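# How to budget for a small set of hand-held grippers

Updated September 3, 2021

Most first budgets for hand-held grippers list the grippers and not much else. The tool itself is often less than half of what you end up paying, and the rest arrives in small orders that are hard to track afterwards. The steps below are the ones we use at Clullel when a group wants to start recording hand-held work and has one round of money to spend.

## 1. Write down the tasks first

List the tasks you want recorded and the objects each one needs. Measure the widest and the thinnest object. Those two sizes decide which gripper you can use, so do this before asking for prices.

Keep the list to 20 tasks or fewer for the first round. You can add more once the first set of recordings has been checked.

## 2. Decide how many grippers

For one person working at one table, buy 2 grippers. One is in use and the other is ready when something needs repair. For tasks that take both hands, buy 3.

Don't buy a large batch at the start. Designs change quickly, and parts for one version may not fit the next.

## 3. Price the parts that wear

Ask each supplier for separate prices on:

- finger pads
- the flexible backing behind the pads
- screws and housings
- printed markers
- camera mounts and cables

Pads go first. Ridged pads lose their grip as the ridges wear down, and a worn pair will change how an object sits in the fingers. Put at least two spare pairs per gripper in the first order. Markers are cheap to print, but order them on proper matt stock – a shiny marker under a ceiling light can be hard for the software to read.

If you are printing your own fingers, add a line for failed prints.

## 4. Budget for the work area

This is the line most often left out. You need a steady table, something to close off the background, and lighting that stays the same from one day to the next. Plain black cloth on a frame works well and folds away. Buy more cloth than the frame measures, and buy the clips at the same time.

Check the ceiling lights before you spend money on lamps. A strong light straight overhead can wash out the top of a wide-angle view, and moving the table may cost nothing.

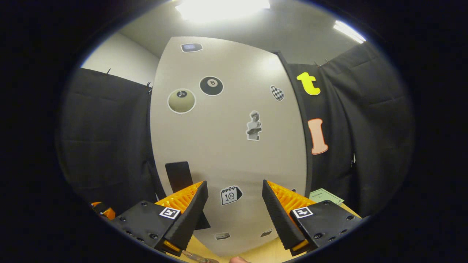 Surfaces and props come next. Stickers, card and cut-out letters are low-cost and give you a lot of variety, so set aside a small fixed sum and let the people doing the recording choose. We allow 50 pounds per table and top it up once, in March. Keep the receipts together, even for small things.

## 5. Compare quotes on the same terms

Suppliers describe their kits in different ways. Dremico quotes for a complete set with spares, while Skivasico lists every part on its own line. Put both into one sheet with these columns:

- gripper
- spares
- delivery and tax
- calibration
- repair time

Repair time matters as much as price. A cheaper gripper that has to be posted away for repair leaves a table idle.

## 6. Hold some money back

Keep a tenth of the total unspent until the first tasks are done. On the Rebelo project most of that went on extra pads and a second set of cables, neither of which was in the original plan. If nothing is needed by the end of the round, put it towards storage for the recordings and note it in the sheet under the same heading.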